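Corrosion monitoring trial on stored turboprops: interim note

The trial of humidity loggers on parked regional turboprops reached its halfway point this quarter. The work is run by the storage section at Eltus, with the loggers supplied by Esel and the data handling done by Grernetti. A first summary was circulated to members in May. The notes below replace it.

Background

Aircraft placed in storage for longer than a few weeks are normally sealed at the engine inlets, exhausts, pitot heads and static ports. Desiccant bags are placed in the engine ducts and in the cabin, and an indicator card is fixed where it can be read through a window or a small access panel. The card changes colour as the enclosed air becomes damp, and a technician records the reading on each round.

This method is cheap and well understood, but it gives one value at one time. On a damp site the air inside a sealed nacelle can rise and fall a good deal between rounds. The card may look acceptable in the afternoon after a wet night in which the limit was passed for several hours.

Method

Loggers were fitted to 15 airframes at the Wilczyńska site. Each airframe carries four: one in each engine inlet, one in the cabin at floor level and one in the tail cone. Readings are taken every half hour and stored on the unit. The indicator cards were left in place and the ordinary rounds continued, so that the two records could be compared.

Seals were made up to the usual pattern, with barrier film over a foam plug and tape on clean, degreased metal. No changes were made to the quantity of desiccant for the first part of the trial.

Results so far

The loggers have recorded 659 separate periods in which relative humidity inside a sealed space went above 50 per cent. Most were short and most were in the tail cone, where the drain holes are left open by design. The cabin readings were steady. The engine inlets lay between the two, and the left and right inlets on the same aircraft often differed.

Mwajuma Masanja, who leads the storage section, attributes the difference between inlets to the direction the aircraft is parked in. "The windward plug works loose at the top corner first," she writes in the site report. "The tape still looks sound from the ground. You have to get a hand to it."

Three aircraft were turned to face the other way for the second part of the trial. It is too early to say whether the pattern has turned with them.

Battery life has been poorer than expected in cold weather. Units in the tail cone needed new cells well before those in the cabin, and two stopped recording altogether. Their data are left out of the figures given here. 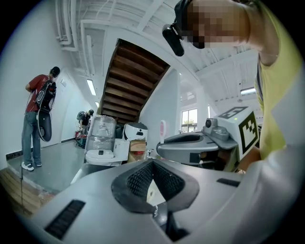 Changes to the inspection round

Until the trial ends, the following apply at the Wilczyńska site:

Inlet plugs are to be checked by hand at all four corners on every round.

Desiccant in the windward inlet is to be changed when either the card or the logger shows a reading above the limit.

Tape is to be renewed in full when any part has lifted — patching over old tape is no longer accepted.

Logger downloads are to be made before the seal is opened, and the time of opening entered on the storage record.

The final report will include a costing per airframe. Members who hold card readings from other damp sites are asked to send copies to the section, with the parking heading of each aircraft if it was noted.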